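Packing small electronics for a depot move: bubble wrap, tubs and LCD clocks
Board: Storage, Packing and Freight
Thread started in April

tarewt_6
We are relocating the bench stock from the Cadgate unit to Vodutach and I have been handed the small-goods list. Most of it is straightforward. The part I would like opinions on is the desk clocks and similar display units: white plastic case, LCD on the front face, coin cell or AAA depending on model. There are 40 of them.

Current method is one layer of bubble wrap per item, bubbles inward, into a single-wall cardboard carton. Carton gets void fill on top and is taped in an H pattern. Road freight, sealed road for most of the distance, palletised at both ends.

Questions are whether one layer is sufficient over an LCD, and whether the clocks should be in the carton at all or go separately in clear tubs.

gusset
One layer of 10 mm bubble is fine for impact. The failure you get with LCDs is point pressure, and bubble wrap does very little for that. If a heavier item sits against the display for several hours of vibration you get a dark blotch in one corner that never clears.

Put a square of stiff card over the face before wrapping. Cereal-box weight will do.

BoglarkaOlah
Agree on the card. Disagree on bubbles inward. With a flat plastic face the bubbles can leave a ring pattern if the load sits in a warm truck. I wrap smooth side in for anything glossy.

gusset
I have seen the ring pattern on lacquer and on fresh paint. Never on ABS. Happy to be shown otherwise.

BoglarkaOlah
It was a run of kitchen timers, stored over summer in a tin shed. Six of them marked. I don't have the resin type, so make of it what you like.

tarewt_6
Noted, both. For reference, our packing table with a carton part filled:
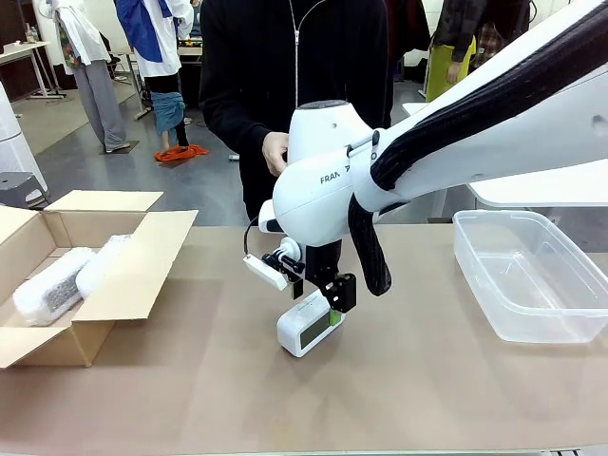 Carton on the left with two items already in bubble wrap, clear tub on the right still empty, display unit yet to go in either.

The carton has two items in it, one larger than the other, so gusset's point about pressure applies.

strapping_tape_only
Use the tub. Rigid walls, you can see the contents without cutting tape, and it comes back for the next trip. Cartons of that type are good for one trip, two if you are careful with the flaps.

The wrapped item at the front of your carton looks dark grey or black through the plastic. Is that one heavy? If so I would not put a clock in beside it whatever you do with card.

tarewt_6
It is the heaviest on the list after the power supplies. Fair point.

gusset
Tubs have their own problem. Thin clear ones crack at the corners when they are cold, and the lids pop if you stack them more than three high. I would put the tub inside a carton, or at least band it.

strapping_tape_only
Then buy thicker tubs. We ran 100 of the Gape ones between two sites for a year and 94 were still in service at the end of it. The other six were forklift.

gusset
A tub inside a carton costs one carton. Replacing the contents costs more. We will not agree on this.

SaskiaTreloar
A few items nobody has raised.

Batteries. Take them out before wrapping. A button held down by tight wrap will run an alarm the whole way, and a leaking cell will ruin the contacts. If there is a pull tab, refit it and leave the cell in place, but check it is seated. Bag loose cells separately and tape the terminals.

Orientation. Stand the clocks on edge in a row, faces all the same way, card divider between each. Laid flat in a stack, the bottom unit carries the lot.

Labelling. Write the contents on the side of the tub and never on the lid. Lids get swapped.

Surface. If you pack on a bare benchtop, put something flat and clean down first. Grit scratches display windows before the goods have left the building.

tarewt_6
On edge with dividers suits the tub width. What do you use for the dividers?

SaskiaTreloar
Offcuts from flattened cartons, cut with the flutes running vertically. Clomura sells a slotted set but the pitch is too wide for anything this thin.

BoglarkaOlah
If they are on edge with dividers you can drop the bubble wrap altogether and use tissue. Less volume, quicker to unpack at the other end.

gusset
For a hand-carried load, yes. For pallet freight I would keep the wrap.

tarewt_6
Decision for now: batteries out, card over the face, one layer smooth side in, on edge in tubs with carton dividers, tubs banded in pairs. Heavy items stay in cardboard by themselves. Will trial one tub on the first run and post the breakage count.

strapping_tape_only
Put a strip of foam under the lid as well. Otherwise they will walk upward.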